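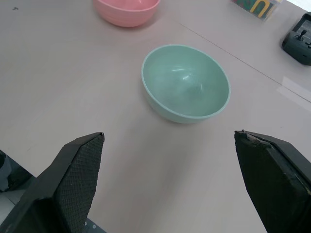

What's in this folder

Hello! These are the recordings from our open day at Drumunstead, when we let visitors have a go at teaching a robot arm to handle bowls. There are 352 runs in here, all from the wrist camera, so you get the two black fingers in every one. The green bowl was the favourite by a mile, with the pink one a distant second.

How the day went

We opened the doors on 28/08/2022 and I'd planned a nice calm rota, which lasted until the first family arrived (seven children, one joystick). Each visitor got a quick run through the controls from Zihan Kong and then picked a bowl. I did the talking and kept forgetting to press record, so the numbering has gaps. Sorry! Run 123 is my favourite if you only want to open one.

Files

runs/ has one folder per go, with video and joint positions
notes.txt is my typed-up scribbles, spelling mistakes and all
skip.txt lists six runs where the arm was stopped early

Things to know before you use it

The pad on one finger is worn and a bit frayed at the top, so please don't treat the grip as good as new. The box of bright letters at the back of the table belongs to a different game. There's also a seam running across the tabletop, and the Culell edge finder likes to mistake it for the edge of the table. Masking it helped me.

Names and faces

No visitor names are stored. If you came along and want your run taken out, tell me which bowl you used and what time you came, and I'll dig it out.

Still to do

Tidy the timestamps, and add the April practice runs once I've found the right drive.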